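### Robotics club: gripper group

The gripper group at Tritberg has moved on from building to practice. Members spent most of June putting together the hand-held grippers for the Dukley student round and checking that the printed markers read properly from more than one angle. The markers need good, even light, so please leave the ceiling lights on until the last pair is done.

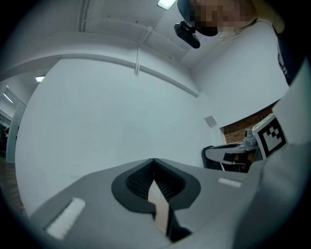 Iveta Krajčí would like the group to spend less time on hardware from now on and more on clean, slow repeats, as last year's team lost most of its points by rushing. Her suggestion was adopted, and each pair now has 70 minutes at the table per session.

The current task is two-handed. One person works both grippers, takes hold of a flat board and brings it upright on the table. Small items such as a picture frame or an artificial flower can be set out on the same table.
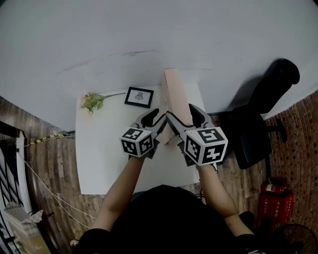

Both grippers have to keep hold until the board is steady, and a run is dropped from the log if either one slips. The log stood at 143 accepted runs when this issue was put together. Dukley asks for the full set by 4 p.m. on the closing day, with a two-page write-up.

Pairs who still need a slot should sign the sheet by the door. Spare fingertips are in the drawer marked Grube.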